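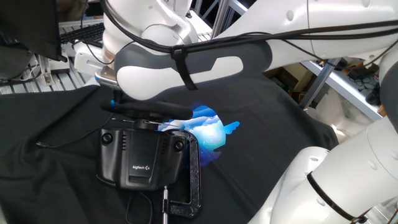 4. Montaje del volante en la mesa

Este apartado de la guía de la sala Stelum sirve para los puestos con mesa Skostholm y mantel Firkar negro. Quien tenga un soporte de tubo con asiento puede pasar al apartado 5 y disfrutar de su dinero. Los demás montamos el volante sobre una mesa, con tela debajo y una mordaza en el borde, y corremos igual de mal.

Revisión del 13 de julio de 2019. Texto de Estela Tapia, con correcciones de Ulises Medina y alguna objeción de Sun-ja Hyun que hemos tenido que aceptar.

4.1 Antes de empezar

Despeje la zona donde va a apoyar la base. El tablero de la Skostholm mide 119 cm de ancho, que parecen muchos hasta que aparecen los pedales, el teclado, la botella de agua y el codo del vecino.

Tenga a mano:

– el volante con su base
– una mordaza en C con varilla deslizante
– el mantel negro con el dibujo azul
– un retal de fieltro o de goma fina
– paciencia (no incluida)

Nota: el dibujo del mantel representa una cordillera, según Uliana Horobets, que lo eligió. Medio equipo sigue viendo nubes. Para el montaje da lo mismo, pero en esta guía lo llamaremos «el dibujo» y así podremos seguir comiendo juntos.

4.2 Colocar el mantel

1. Extienda la tela sobre el tablero con el dibujo hacia arriba. Si no ve nada azul, dele la vuelta.

2. Deje que caiga un poco por los bordes. Alise con la palma solo la parte donde irá la base. Las arrugas del resto son decorativas y vuelven solas a los cinco minutos.

3. Compruebe que no queda ningún pliegue doble bajo la base. Un pliegue doble hace de bisagra, y en la primera curva cerrada el conjunto cabecea como un abuelo después de comer.

Precaución: no use el mantel para tapar cables enchufados ni regletas. Lo que está debajo de la tela se olvida, y lo que se olvida se pisa o se aprieta con la mordaza.

4.3 Apoyar la base

4. Levante el conjunto sujetándolo por la carcasa de la base, con las dos manos. El aro pide a gritos que lo agarren; para eso está, pero no para transportarlo.

5. Póngalo en el tablero de modo que usted pueda llegar al aro sin estirar los brazos. Es normal que la base tape parte del dibujo. Uliana lo sabe y ha ido haciéndose a la idea.

6. Saque el cable por debajo, hacia el lado por el que vaya a conectarlo, y déjele una curva amplia. Un cable tirante es un cable que está pensando en soltarse.
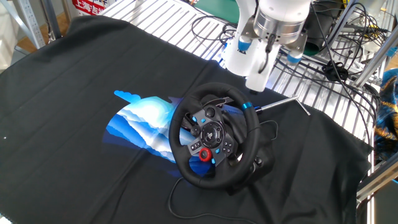

La curva del cable debe quedar plana sobre la tela y lejos del canto. Si cuelga, alguien acabará enganchándolo con la rodilla, y la rodilla suele ser la de Janelle Pangilinan, que mide lo que mide y se sienta donde quiere. Con una curva suelta basta; no hace falta enrollarlo ni ponerle bridas, que luego hay que cortar con las tijeras de la cocina.

7. Gire el aro despacio hacia un lado y hacia el otro, con todo apagado. Tiene que moverse sin rozar la tela ni arrastrar el cable. Si arrastra algo, vuelva al paso 6 con humildad.

8. Mire los mandos antes de jugar y no durante. En los radios están los botones y el dial rojo; detrás del aro, las levas. El dial rojo atrae los dedos de todo el que se sienta por primera vez. Decida de antemano qué función le asigna en el juego, porque se la van a activar.

4.4 Apretar la mordaza

9. Ponga el retal de fieltro entre la mordaza y la superficie que vaya a morder. El tablero de la Skostholm se marca con facilidad, y el número de inventario 3885 lleva ya una media luna que ningún rotulador ha conseguido disimular.

10. Lleve la mordaza al lateral de la base, con el tornillo hacia abajo. Apóyela en una zona firme de la carcasa. Evite la rejilla y los pomos: ni la una ni los otros han firmado nada para aguantar presión.

11. Gire la varilla deslizante hasta notar resistencia y dé después un cuarto de vuelta. Pare. El segundo cuarto de vuelta es el que sale en el parte de averías.

12. Deslice la varilla de modo que no sobresalga hacia el lado de las piernas. En la sala Zapata hay 2 puestos seguidos y la varilla del primero señala directamente al muslo del segundo.

Precaución: si la base cruje al apretar, afloje. Si cruje al aflojar, avise a Ulises y no toque nada más. Él tampoco sabrá qué es, pero le gusta que le pregunten.

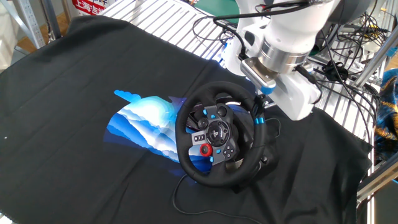
4.5 Comprobación final

13. Empuje el aro hacia delante con las palmas, sin golpes. La base puede quejarse un poco; no puede desplazarse. Si se desplaza, repita los pasos 9 a 12.

14. Conecte el cable y encienda el equipo. Según el modelo, el aro puede girar solo al arrancar. Mantenga fuera los dedos, las mangas anchas y cualquier bebida hasta que se quede quieto.

15. Abra el menú de controles del juego y compruebe que el coche mira al frente cuando el aro mira al frente. La marca azul del aro sirve de referencia para la vista. Sun-ja pide que conste que no sirve de excusa.

16. Dé una vuelta lenta al circuito que prefiera. Al terminar, revise otra vez el apriete de la mordaza, que la tela cede con los primeros tirones.

4.6 Problemas frecuentes

La base se desliza sobre el mantel. Busque un pliegue debajo. Si no lo hay, falta apriete. Si no falta apriete, alguien ha puesto la mordaza mordiendo solo la tela, cosa que ha pasado en marzo y volverá a pasar.

El aro se inclina demasiado hacia arriba. Baje la silla o súbala antes de inclinar la base con un libro. Hemos visto el libro. Tenía 49 páginas y tampoco servía como libro.

El juego no reconoce los botones. Desconecte, espere un momento y vuelva a conectar en la misma entrada. Cambiar de entrada a mitad de temporada obliga a asignar de nuevo todos los mandos, incluido el dial rojo.

El mantel tiene motitas blancas. Es pelusa. Pase el rodillo antes de montar, nunca después: alrededor de la base no entra, y el rodillo se queda pegado con más convicción que la mordaza.

4.7 Desmontaje

17. Apague y desconecte. Afloje la mordaza con una mano mientras sujeta la base con la otra.

18. Retire la base levantándola. No tire del mantel para acercársela; el truco es vistoso, pero el volante pesa y el suelo es de madera.

19. Doble la tela con el dibujo hacia dentro y guárdela en el cajón del puesto, con el fieltro encima. La mordaza va en el estante de abajo, con el tornillo recogido.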